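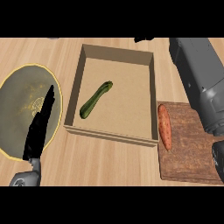 Figure 3. Simulated tabletop with a plate, an open tray and a cutting board, and two robot arms.

4.2 Opening hours and order volume

The second part of the analysis concerns the relation between posted opening hours and the number of orders placed in the last hour of service. The sample consists of 11 cafes in the Cundine district of Grelidville, all of which used the Cerico point-of-sale system throughout the study period. Order records were exported at the level of the single ticket. Tickets that were voided, or that contained only a gift card, were removed before any further step. The remaining set holds 1,666 tickets for the last hour of service.

Posted hours were taken from the sign on the door and checked against the listing on each cafe's own website. Where the two differed, the sign was used. Kitchen closing times were recorded separately, as several cafes stop serving hot food well before they close. For these cafes the last hour of service is defined as the hour before the doors close - the kitchen time enters the model as a second variable.

Of the tickets in the set, 308 included at least one item from the hot menu. The share was lower at cafes that closed in the afternoon than at those that stayed open for dinner. Part of this gap reflects the menus themselves: afternoon cafes list few hot dishes after lunch, and a customer who arrives late has little to choose from besides drinks and baked goods. To separate the two effects, we ran the model again with the number of hot items on offer as a control. The coefficient on closing time became smaller but kept its sign.

One cafe, Kopecký, changed its hours in July, when it began to serve dinner on 2 evenings a week. Its tickets before and after the change were treated as separate series. Dinner tickets at Kopecký had a higher mean value than its afternoon tickets, and they more often covered a whole table. The series after the change is short, however, and we do not report a separate estimate for it.

Takeout orders placed by phone raise a further problem. The system stamps such orders at the time of payment, so an order called in at 3:30 p.m. and paid for at pickup may fall in a later hour than the one in which it was made. Phone orders were kept in the main model and dropped in the check reported in Section 4.3.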